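Ticket 374 -- Grimshaw stone counter, dull patch after cleaning
Status: Resolved
Opened by: Fatemeh Asadi
Handled by: Godelieve Prins, Idell surface care

Fatemeh, 9:15 am
Hi! We love this counter, but there's a cloudy patch near the sink, as wide as a dinner plate. It showed up after I switched to a new spray. Water doesn't shift it and neither does dish soap. Is the stone ruined?

Godelieve, 10:02 am
Oh, I doubt it! Does the spray have vinegar or lemon in it? And when you run a fingertip over the patch, is it rough or slick?

Fatemeh, 10:20 am
No vinegar, no lemon. It feels slick, almost waxy.

Godelieve, 10:31 am
Great news -- slick usually means residue sitting on top of the stone. Acid damage tends to feel rough. Please try this:
Mix 2 capfuls of Grestine stone cleaner into a bowl of warm water.
Wipe the patch, leave it 5 minutes, wipe again with clean water.
Dry it with a soft cloth and look at it from the side, with the light low.

Fatemeh, 1:40 pm
Half of it went on the first try! Second round now.

Fatemeh, 2:25 pm
It's gone, and the polish is back! I'd forgotten how much is going on in this stone, all the brown and rust and that dusky green, with the fine white veins running through. 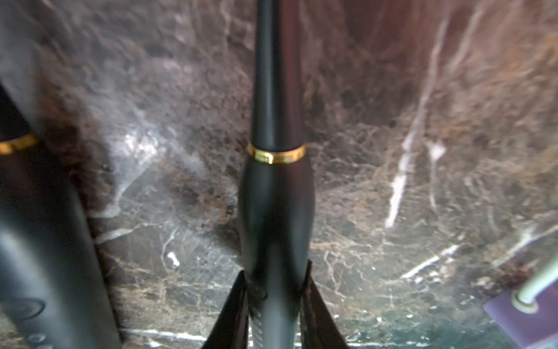
I did the stretch by the stove too while I had the bowl out. Can I use the Grestine every day?

Godelieve, 2:48 pm
So happy to hear it! Once a week is plenty, and plain water in between. Closing this one under code 108, residue removed.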